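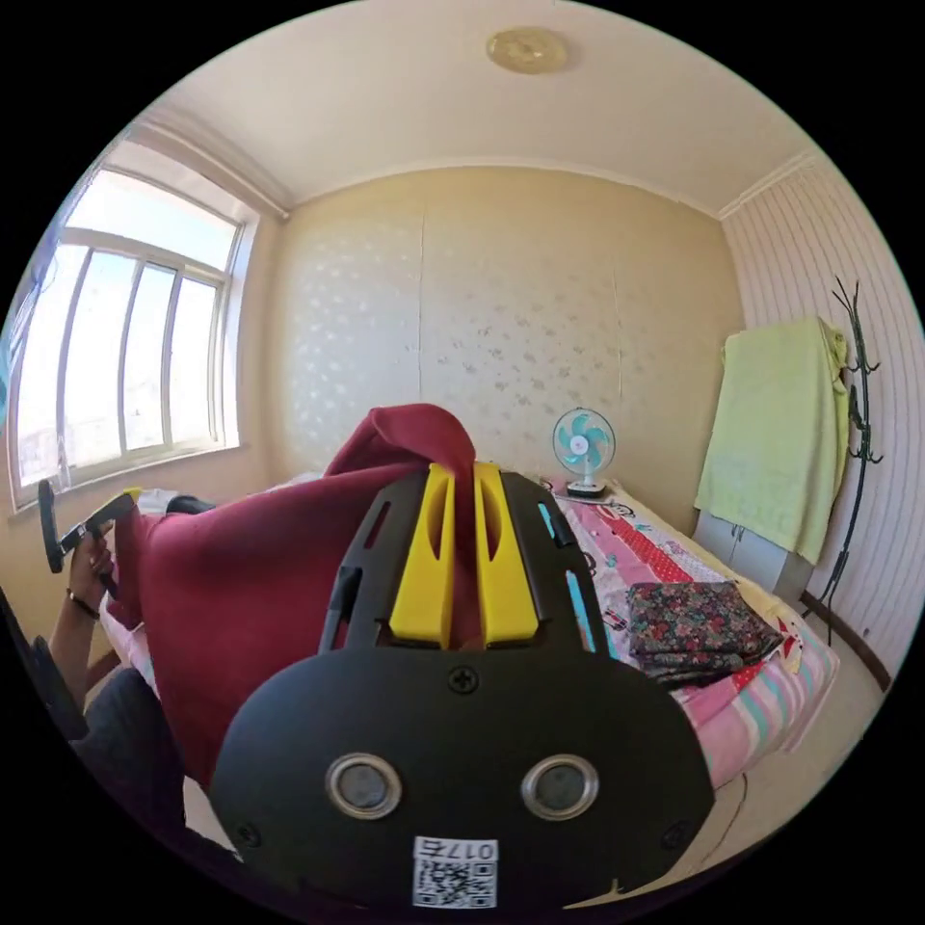 The red blanket, peaked above the fingers, on demo day.

I went to the Truldale open day expecting a robot and got a bedroom. A real one, with a cartoon sheet on the bed and a towel on the coat rack. The deal is that a person goes through ordinary chores holding these black grippers with the yellow fingers, the recordings go to the software people, and someday a machine does your bedding for you. Someday was never pinned down. I asked twice.

Hrefna Hjaltested ran the session and was patient with me. She said they had 533 recordings so far and wanted a lot more. I asked how many had ended in a robot tidying a bed by itself. She said that was a question for Svend Mogensen, who was out that afternoon. OK.

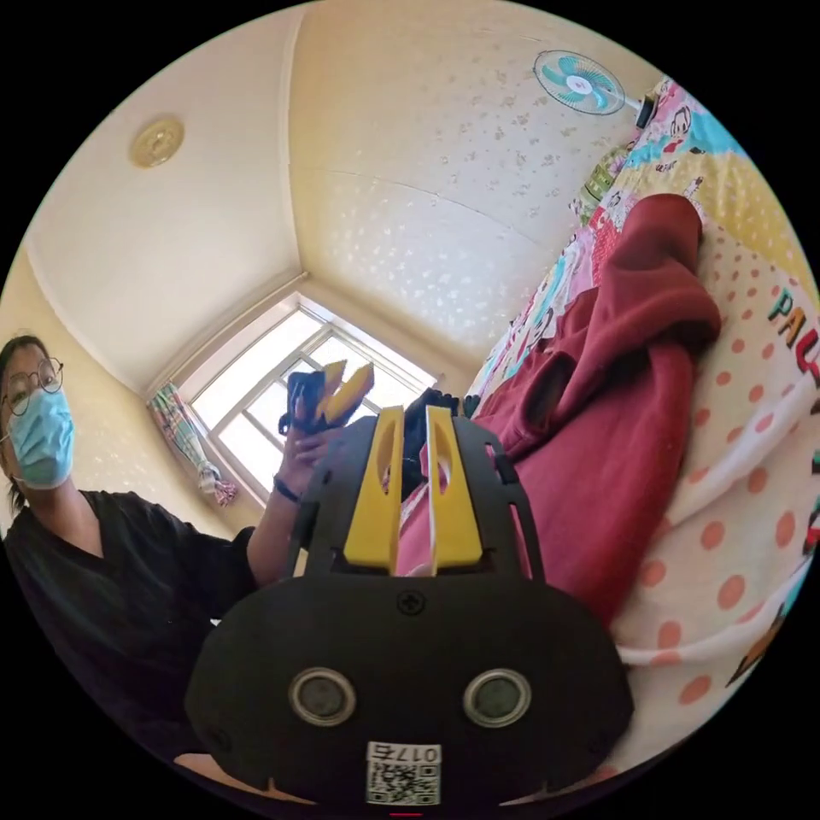 So what did I get for my 3 hours? The grippers are nicer than I figured, I'll give them that. I had a turn and could grab a fold of cloth pretty much right away, though squaring up a corner was miserable and I wanted my own fingers back. If I can't do it with that thing, and I've been making beds since I was six, I don't see why a computer copying me would do better. Hrefna's answer was that it gets to practice more than I do. Maybe.

The brochure says "home ready." I'd take that line out. They're having another one later in February and I've put my name down, mostly to catch Svend.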